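Week 2 notes – Sorting, or why everything ends up in the wrong pile

Okay, so these are the notes I promised to put up after the lecture, tidied a bit. I've skipped the parts where I got sidetracked by the projector. If your own notes disagree with mine, trust the worked numbers and email me about the rest.

We started with the Szewczyk reading (pages 2 through 31, and please do the second half, it's the part I ask about). The main idea is that a category is a decision somebody made for a purpose. A library puts cookbooks together by subject. A moving company would put the same books together by size, and both are right! When you look at any sorting system, the first thing to ask is what the person wanted to find again later.

Then the Jutby parish records, my favorite. The clerk there had 3860 loose slips – births, debts, complaints about geese, all of it – and he filed them by the farm they came from. Great if you want to know everything that ever happened at one farm. Terrible if you want every debt in the parish, because you have to open every single bundle. I asked you to guess how many headings he used and most of you went way too low. It was 102.

Compare that with Zumthorpe, where they filed by type of paper first and by date inside each type. Finding debts is quick. Finding one family is a nightmare. Same kind of slips, same kind of village, and the two archives feel like different worlds when you sit down to use them.

Some terms to know for the quiz:

Key – the thing you sort by (farm, date, color, whatever).
Primary and secondary key – what you sort by first, and what you sort by inside each pile.
Residual category – the "other" box. Watch this one. Once it's bigger than your real categories, your scheme has stopped working.
Cross-reference – a note in one pile pointing to another. Cheap to write, and a pain to keep up to date.
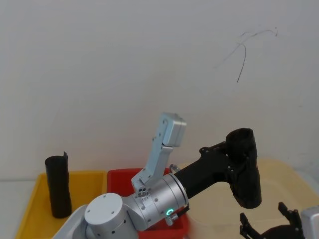
What should you do with an item that fits two categories equally well?

Pick one by a written rule, use the same rule every time, and leave a cross-reference in the other place. The Jutby clerk did this for farms that shared a field, always filing under whichever name came first in the alphabet.

Homework: take the Flonik card set (400 cards, one set per pair) and sort it twice using different primary keys. Time how long it takes your partner to find the five cards on the handout under each scheme. One page, typed, and tell me which key you'd keep. We'll pick up with indexes next time, so bring the reader.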